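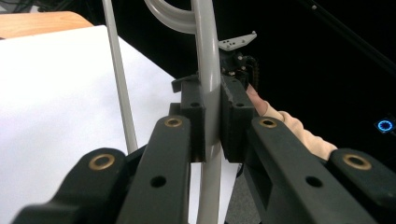

Noton market hall to stay open late on the last evening of each month

30/08/2023

Good news for anyone who, like me, never gets to the market hall before the shutters come down! The town council has agreed to keep the place open until 9pm on the last evening of every month, starting in September and running through to the end of February.

I popped in this morning to ask the stallholders what they made of it, and most of them seemed pretty pleased. There are 74 pitches in the hall these days and I'm told more than half have already signed up for the first late night. The cheese counter is in, so is the key-cutting stall, and the Abubakar bakery (home of the date buns I keep going on about) will be baking a second batch in the afternoon so there's something warm left for the evening crowd. I shall be first in the queue.

A couple of traders were less sure. One told me she's on her feet from six and doesn't fancy a fifteen-hour day for the sake of a few extra sales, and I can't say I blame her. Stalls can choose whether to join in, and there's no extra rent for those that do.

The council has put 3000 pounds towards lighting and heating, plus a bit of music near the Trokar Street entrance. Parking behind the hall will be free after 6pm, but there are only 20 spaces - so do take the bus if you can. The number 2 stops right outside and runs until half past ten.

Dogs are welcome on leads, same as in the daytime. The upstairs café hasn't decided yet about opening late, though the chap on the till thought they'd probably do soup and toasties if enough people asked. So please ask!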